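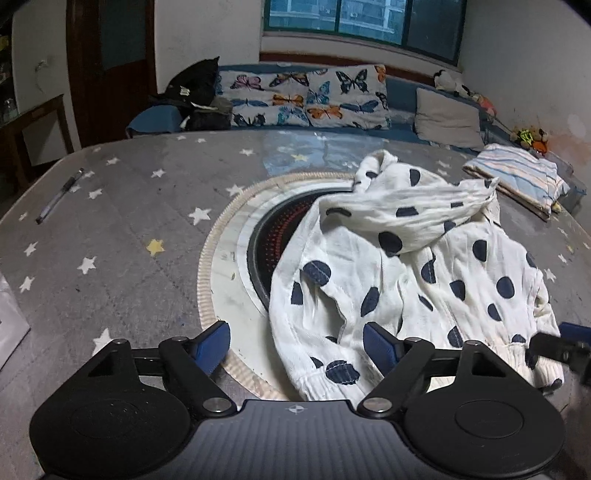 Hand-Held Gripper for Collecting Cloth Handling Data
Rostam Hassanpour and Kai-wen Peng
Drisingate shared workshop, 2019-08-07

3. Build notes

The linkage arms were cut at the workshop and finished at Rostam's apartment. Our first set had too much play at the pivots, so the fingers closed unevenly and thin fabric slipped out on one side. We drilled the second set on the press and the play went away.

The finger pads are wider than in the Clindham design we started from. Wide pads hold a hem better – they are worse at picking up anything small, like a pen.

4. Testing

Each trial starts with the fingers open and ends when the garment is folded or dropped. We ran 100 trials at home and saved 3,088 short clips. In 36 trials the cloth was dropped. Hoods were the hardest part.

Motor control is left for November.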